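Saltdale Community Kitchen Access Project
Second progress report to the Gallent Fund
September 2021

Summary for those who read only the first page

The project is on budget, behind schedule, and less certain of its own success than the first report was. We were asked to show that subsidised access to a commercial kitchen would help home-based food producers in Saltdale move into registered trade. We can show that people used the kitchen. Whether it helped them is a harder question, and the measures agreed in the funding schedule don't answer it very well.

We recommend the Fund release the second instalment, but we also recommend changing two of the indicators before it does. The reasons are set out below.

What was promised

The original application, written before the current coordinator started, made three claims. The first was that a lack of affordable kitchen space was the main barrier to registration. The second was that producers who got over that barrier would go on to sell through shops and markets under their own label. The third was that the kitchen would be covering its own running costs by the end of the funded period.

The evidence for the first claim was a survey handed out at the Saltdale growers' market. We went back to the forms. The question asked was "Would you use a low-cost commercial kitchen if one was available?", and it's difficult to imagine many people who make relish at home ticking no. There was no question about what else was stopping them. The survey shouldn't have been presented as a needs analysis and we won't be citing it again.

Use of the kitchen

Producers booked 300 hours in the reporting period. The figure comes from the booking calendar, and readers should know its limits. A booked hour is an hour somebody reserved. It includes set-up, cleaning, waiting for things to cool and, in a few cases, bookings where the producer didn't turn up and didn't cancel. The swipe log at the door would give a better figure, but it was only switched on partway through the period and can't be matched back to the earlier bookings.

Demand is also lumpy. Early mornings and weekday evenings fill quickly, and the middle of the day is hard to give away. The first report described this as "strong utilisation across the week". It wasn't strong across the week then either.

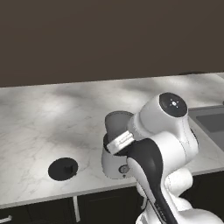
The fee structure hasn't helped. The subsidised rate applies at all hours, so there's no reason for a producer with flexible time to choose a quiet slot. We raised an off-peak rate with the Fund's program staff in our last call and were told it would need a variation to the agreement. We'd like that variation. It would cost very little and would tell us something useful about how sensitive people are to price, which at present we're only guessing at.

Registration and labelling

This is where the picture gets murky. The schedule asks us to report "producers progressed towards registration". Under the definition we inherited, a producer has progressed if they've attended an information session, downloaded the council form, or had a conversation with the coordinator about registering. By that measure nearly everyone who has ever walked in has progressed.

We applied a tighter test and asked how many producers had been formally registered as a food business during the period and had made at least one sale since. The answer is 2. Both had started their applications before the kitchen opened, and one of them told us she would have hired the football club kitchen if ours hadn't been there.

That isn't nothing. The football club kitchen is only available in the off season and she's now trading all year. But it would be a stretch to claim either registration as a result of the grant, and we've chosen not to.

What producers say is slowing them down is mostly paperwork and shelf-life testing. Council forms are written for cafes and takeaways. A person making small-batch chutney has to work out which sections don't apply to her, and if she gets it wrong the form comes back without much explanation. Shelf-life testing is a bigger cost than kitchen hire for almost anyone selling a product in a jar, and there's no laboratory in the region. None of this was in the application.

The Dirnum consultancy

Part of the first instalment went to Dirnum for a business mentoring package. It was delivered as four online workshops and a workbook. Attendance fell off after the first session, and the feedback forms were polite. The workbook uses case studies from companies many times the size of any of our producers, and the chapter on export readiness got a few laughs.

Dirnum's own evaluation reports high satisfaction. It's based on the people who were still there at the end of the fourth workshop, which is a small and forgiving group. We don't propose to renew. The money would be better spent on a shared pool for testing costs, which producers could draw on once their recipe and process are settled. We've asked the two nearest laboratories for quotes and expect to have them in October.

Equipment

Purchases for the period came to $3,839, all within the approved list. Most of it went on shelving, a second set of scales, a label printer and replacement seals for the cool room door. The label printer has been the most useful thing we've bought, and it was nearly cut from the budget as a nicety.

The vacuum sealer has been less of a success. It was bought on the advice of a supplier and it suits meat and cheese producers, of whom we have none. Jar producers have no use for it. We'll try to sell it on, with the Fund's permission, and return the proceeds to the equipment line.

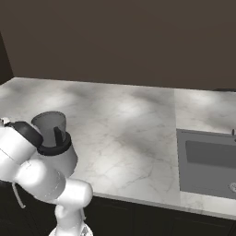 A word about depreciation. The agreement treats everything over a small threshold as an asset to be tracked and reported on for the life of the grant. We're spending coordinator time on an asset register that lists colanders. Raising the threshold would free up a bit of that time, and we can't see what the Fund would lose by it.

Can it pay for itself?

Probably not on the present model, and we'd sooner say so now than at the end. Hire income covered power, water and consumables. It made no contribution to rent, insurance or the coordinator's wage. The financial projections in the application assumed that bookings would double and that the subsidy could be taken away without losing anyone. Those two assumptions pull against each other, and neither has been tested.

There's been talk of an anchor tenant. Lehtinen, the bakery on the highway side of town, has asked about taking every early morning on a fixed contract. The income would be welcome and would go a long way towards the rent. It would also hand our most popular hours to an established business that has never had trouble registering, and push out several of the people the grant was meant for. Some supporters of the project regard this as an easy yes. We don't, and we'd like the Fund's view before talks go any further. A partial arrangement may be possible, with Lehtinen taking part of the week and the remaining mornings held back for small producers.

The market stall

We were encouraged to run a shared stall at the growers' market so that producers could try selling without the cost of a pitch. It ran for most of the season, and takings were modest. We surveyed stallholders and customers afterwards, with 81 forms returned, most of them from customers.

Customers liked the stall. A large share also said they'd come to support local people they already knew, which makes us wary of reading the sales as a sign of wider demand. Producers were split. A few enjoyed it and learned what they could charge. Others found that once they'd counted their own time they were losing money on every jar, and stopped. We think finding that out cheaply is a decent result, though there's no box for it in the reporting template.

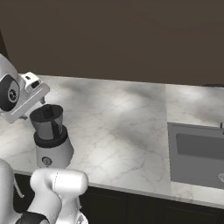
The stall will run again next season if there are enough producers willing to staff it on a roster. Last season the coordinator ended up behind the table far too often, and those hours came out of the time set aside for registration support.

Risks

The lease on the building has a break clause that the landlord can use with three months' notice. This was known when the application was made and wasn't listed as a risk. We've asked for a longer term and haven't had a reply.

Insurance premiums went up at renewal and we expect them to go up again.

The coordinator's position is part time and there's no backup. If the role falls vacant, bookings can carry on through the calendar but everything else stops.

Changes requested

That "producers progressed towards registration" be replaced with registrations granted, with a note on whether the applicant had begun before joining us.

That booked hours be replaced with hours recorded at the door, now that the swipe log is working properly.

That we be allowed to trial an off-peak rate for the remainder of the funded period.

That the unspent mentoring money be moved to a testing pool, subject to the laboratory quotes.

That the asset threshold be raised.

We understand the first two will make the numbers in the next report look worse than those in the last one, and ask that the Fund's assessors be told why before they see them. Draft wording for the variation is attached, along with the acquittal for the first instalment and the blank and completed survey forms.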